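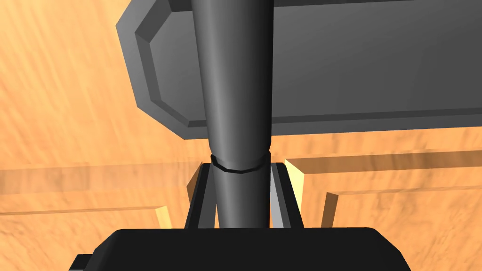 Why Pencils Write

Filed under: How Things Work / Ages 8 to 11

The dark part of a pencil is called the lead, but it contains no lead metal. It is a mix of graphite and clay. Graphite is a form of carbon. Its atoms are arranged in flat sheets, and the sheets slide over each other easily. When the tip is pushed across paper, thin flakes rub off and catch in the paper's rough surface. That is the mark.

Clay makes the lead hard. More clay gives a pale, thin line — more graphite gives a dark, soft one. Letters on the pencil show the grade. H means hard and B means black. The common HB pencil is in the middle.

To make the lead, graphite and clay are ground with water into a paste. The paste is pushed through a small hole, which shapes it into a long string. The string is cut, dried and baked at a very high heat. After baking, the lead is dipped in wax so that it moves smoothly on paper.
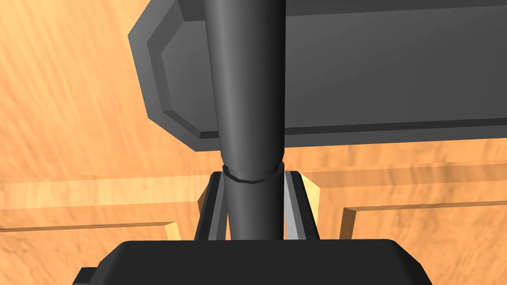 Danica Georgiou asks whether a pencil can write upside down. It can. A pen needs ink to flow to its tip, and in many pens gravity helps with this. Graphite is solid, so it rubs off in any direction. An eraser works because its rubber grips the flakes more strongly than the paper does.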